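El frutero de la mesa redonda

24 de enero de 2022

Llevo unos días queriendo escribir sobre la fruta, que en esta casa da más trabajo del que parece. Compramos mucha, comemos menos de la que compramos y la que queda va oscureciéndose en el frutero hasta que alguien se decide a hacer un bizcocho. Este mes me he propuesto poner un poco de orden.

Antes teníamos la fruta en la cocina, en una balda junto a la ventana. En invierno no había problema, pero en cuanto subía la temperatura se estropeaba todo a la vez. Además, la balda queda alta y lo del fondo no se ve. Encontré allí un limón que ya no pesaba nada. Así que la fruta ha pasado a la mesa redonda, la blanca, que está en el paso entre la cocina y el cuarto donde trabajo. Ahora la vemos varias veces al día y se come más.

La mesa viene del piso anterior, el de la calle Orenberg. Estuvo mucho tiempo plegada detrás de una puerta y la iba a regalar. Mide 72 centímetros de alto, lo justo para que quepan debajo los taburetes, y al ser redonda no te clavas la esquina al pasar con la bolsa de la compra. Los dibujos en rojo y crema le quitan el aire de mesa de oficina. Los caracteres son chinos y tienen su gracia para una mesa de comer: la nube roja dice 不发脾气, 只发财, que viene a ser «no enfadarse, solo hacerse rico». El juego está en que 发 sirve para las dos cosas. En la nube blanca pone 发大财, hacerse muy rico. Con el año nuevo chino a la vuelta de la esquina, en febrero, me parece un buen momento para tenerla a la vista.

El frutero es rosa, translúcido, con el borde en zigzag. Lo compré en Dahlgren, una tienda de menaje que estaba liquidando existencias, junto con un escurridor que salió malo. El frutero ha salido bueno. Pesa poco, se lava en un momento y los relieves redondos del fondo se limpian bien con un cepillo de uñas viejo. Me costó 5 euros.

Lo que no cabe lo dejo suelto sobre la mesa, sobre todo los cítricos, que aguantan bien fuera. El plátano va dentro, y ahí está el error que cometo siempre: pongo el plátano con todo lo demás y lo demás madura de golpe. Lo sé desde hace años y lo sigo haciendo.
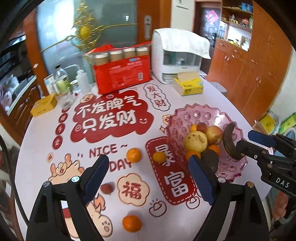
Cómo lo voy a organizar

Los plátanos, aparte. Tengo un gancho de la marca Orkik que compré para colgar trapos y no uso. Voy a probar a colgarlos de ahí, lejos del frutero. Cuando la piel se pone muy oscura ya no los quiere nadie en crudo, pero para bizcocho están en su punto. También se pueden pelar, cortar en rodajas y congelar en una bolsa. Con dos plátanos congelados y un chorro de leche sale un batido bastante decente.

Las manzanas, a la nevera, en el cajón de abajo. Antes no las guardaba ahí porque me gustan del tiempo, pero basta con sacar un par la noche anterior y dejarlas en el frutero. En el cajón me duran semanas. Fuera, con la calefacción puesta, se quedan harinosas enseguida.

Las mandarinas y naranjas, en la mesa, pero sin amontonar. Cuando se enmohece una suele ser la de debajo, y cuando te das cuenta ya ha tocado a la de al lado. Les doy la vuelta cada mañana mientras se hace el café. La que noto blanda se come ese día o va a zumo.

Las peras, vigiladas. Pasan de duras a pasadas en muy poco tiempo. Aprieto un poco cerca del rabito y, si cede, no espero más.

Los aguacates los compro duros y los dejo fuera hasta que ceden al apretarlos. Luego, nevera. Uno que ya esté muy negro lo abro el mismo día, y si tiene solo una zona fea se la quito y aprovecho el resto en una tostada con limón y sal.

La compra también va a cambiar. Venía haciendo una grande en el mercado de Rarkatby, y volvía con dos bolsas llenas porque allí todo tiene buena pinta. La última cuenta fue de 43 euros solo en fruta y verdura, y una parte acabó en la basura. A partir de ahora iré dos veces por semana y compraré menos cada vez. Está a diez minutos andando, no tengo mucha excusa.

Me queda por resolver la limpieza de la mesa. El zumo de mandarina deja cerco si no se pasa un paño pronto, y no quiero frotar fuerte por si se va el dibujo. De momento uso un trapo húmedo con una gota de jabón y luego otro seco. He pensado en poner un mantel individual debajo del frutero, pero taparía parte de las nubes y me da pena.

En unas semanas cuento si lo del gancho ha servido. Si alguien tiene una receta de bizcocho de plátano que no lleve mucho azúcar, que la deje en los comentarios, porque la que hago yo sale demasiado dulce y un poco cruda por el centro.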